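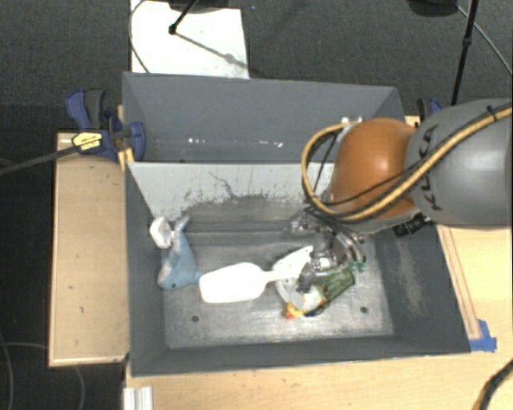
Does a Messy Bin Save You Time?

By Tuva Blomqvist

You have probably heard somebody say it. Maybe you have said it yourself: "I don't need to sort my stuff. Throwing it all in one bin is faster."

Is it? Let's be suspicious for a minute.

Putting things away in one big bin really is quick. Plates, cups, spatulas, toys - in they go. But you only get half the story if you stop the clock there. Sooner or later somebody wants the spatula back.

Why things get stuck

Think about a long handle lying across a plate. If you want the plate, the handle is in the way. If you pull the plate out from underneath, the handle slides and bumps whatever is next to it. Flat things hide under long things. Small things end up beside big things, where you can miss them. A cup on its side can roll when its neighbor moves.

Shape matters, too. A plate lying flat on the bottom is hard to pick up, even with clever fingers. Try it on a table. You have to get a fingertip under the rim first, and that is tricky if there is a spoon in the way.

What about bins with a wall inside?

Stores love to sell these. A box called the Plurow says on its label that it "keeps everything tidy." I don't believe that. A wall can't tidy anything. It only makes two spaces, and you can fill both of them with a jumble if you want to. The wall helps when you make a rule, such as kitchen things on this side and toys on that side, and then stick to it.

Don't take my word for it

I tried a test at home. I dropped my kitchen tools and some toys into one bin and looked for a blue toy brick. It took me 70 seconds. Then I sorted everything into two groups and looked again. Nine seconds!

Before you believe me, notice a problem. The second time, I already knew what the brick looked like and where I had put it. That isn't a very fair test. A better one needs a friend:

Ask your friend to mix up the bin while you look away.
Time yourself finding one thing.
Ask your friend to sort the bin, still without you looking.
Time yourself finding a different thing of the same size.

Do it several times and write down every result, including the ones you don't like. Leave out knives and anything made of glass. And add in the time your friend spent sorting - that counts, too.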